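2 min read
Search this site Go

Looking after the Calgate gripper: pads and screws

The supplier says a set of pads lasts 1036 grips. I doubt it. Check both pads before every run, and look at the ridges - worn ones let fruit slip.

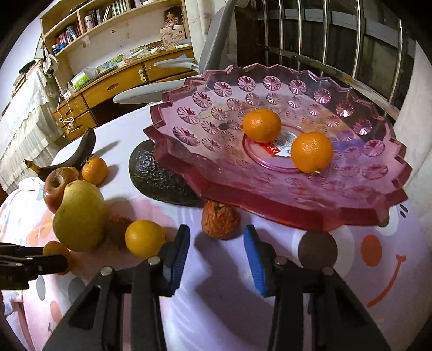

Fig. 8. Blue ridged pads facing across the open gap, mandarins on the platter.

Tighten the screws by hand. Pristiler's sheet allows up to 40 runs between checks, a figure I would not trust with soft fruit.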